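Wulleo to Open 110 Short-Stay Rooms in Dilwood

DILWOOD - Wulleo will open 110 furnished short-stay rooms at the former Szewczyk mill in May. Rooms rent by the week or month, bedding included.

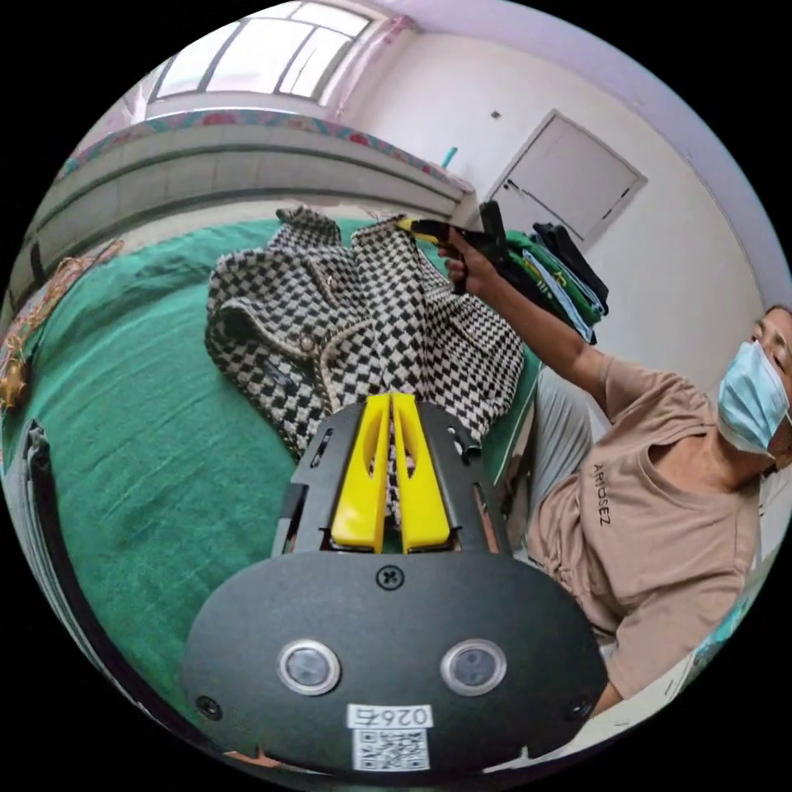
Irena Kozłowski said the weekly rate was what tenants had asked for - most night-shift workers could not commit to a full lease.

Linen will be changed every week. Daltik holds the laundry contract, set at 1,120 sheets per cycle.

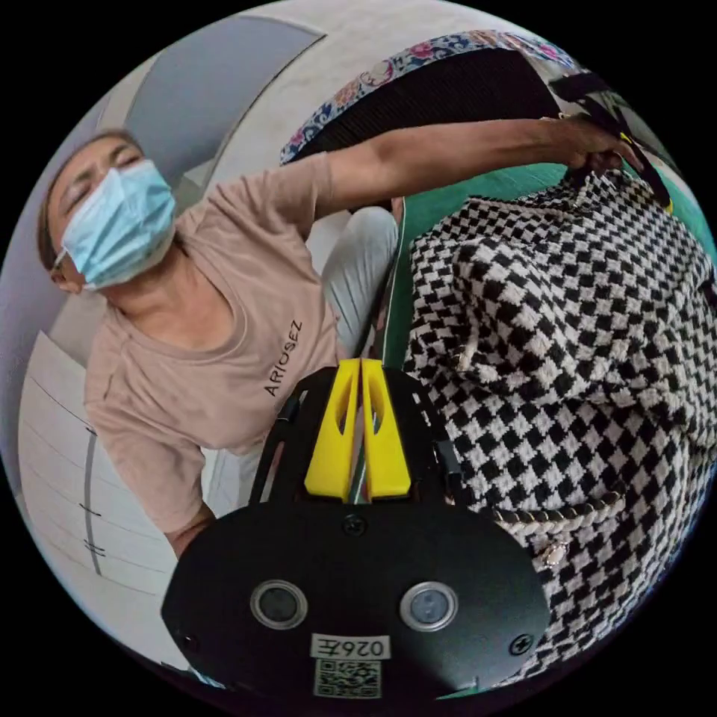 Heating is metered by floor.

Applications go through the Wulleo office.
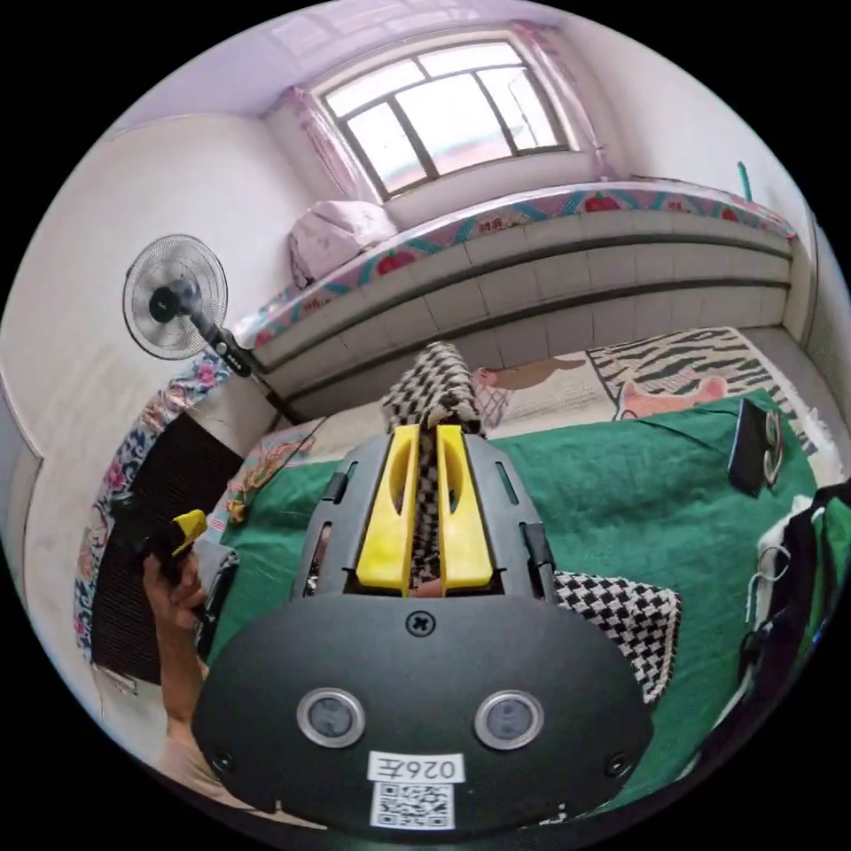
A deposit of 200 dollars is due at signing. Contact: Henryk Olszewski, Wulleo.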